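Our group was asked to pick one question in intellectual property law and work through it with a made-up set of facts supplied by the unit. We picked priority claims in patent applications, and in particular what happens when the company that files the later application isn't the one that filed the first.

## 1. The question

Under the Paris Convention, a person who files a patent application in one member country has 12 months to file for the same invention elsewhere and keep the first filing date. The right belongs to the first applicant or to its "successor in title". The Convention doesn't say how a successor proves that it is one, or by what time the transfer has to be complete. Those points are left to national law, and the answers differ.

## 2. The fact pattern

Zesum files a first application for a garment-sorting method. Ten months later its parent company, Pravura, files an international application and claims priority from it. There is no written assignment on the date of the second filing. The companies sign one afterwards, and it is expressed to take effect from the earlier date. A competitor, Drakos, published a close description of the method between the two filings.

If the priority claim is good, the Drakos publication is too late to matter. If it fails, the publication counts against novelty and the patent is in serious trouble.
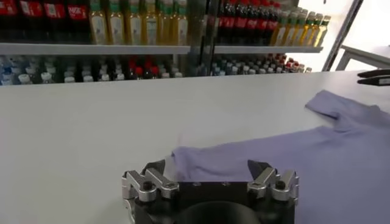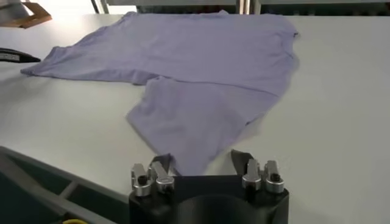

## 3. How we did the work

We split the reading by region. Two of us took Europe, one took Australia and one took Canada and the United States. We searched the library databases for decisions and commentary on entitlement to priority and got just over 2,000 results, 2,009 once the last search was run in September. Most dealt with whether the two applications covered the same invention, a separate issue, and we set them aside. We read 17 items in full.

Our first search terms were too broad and cost us a week. "Successor" brought up a lot of company law. Adding "right of priority" as an exact phrase fixed most of this.

## 4. What we found

**Europe.** The older approach at the European Patent Office was strict. The transfer had to be complete before the later application was filed, and opponents could attack any gap in the paperwork. The Enlarged Board of Appeal has since recognized a rebuttable presumption that the applicant is entitled to claim priority. On our facts, Drakos would have to bring evidence that Pravura was not entitled. A missing document may not be enough by itself, particularly between a parent and its subsidiary.

**Other regions.** The rules on who may claim, and on fixing a defect later, are set out in each country's own Act and regulations. We found less case law directly on late assignments than we expected. Our conclusions here are weaker and we have marked them that way in the table.

**Backdated assignments.** Commentators disagree about these. Some treat a retroactive document as a record of what the companies had already agreed. Others say a right that has to exist on a certain day can't be created after it.

## 5. Limits

We relied on English-language sources and on translations of European decisions. We also left out joint applicants. A second fact pattern, in which Justberg is a co-applicant on the first filing only, was optional and we ran out of time for it.

## 6. Answer to the set question

Pravura's priority claim would probably survive in Europe. We would still advise a signed, dated assignment of the priority right before any later filing, with the right named separately from the invention itself.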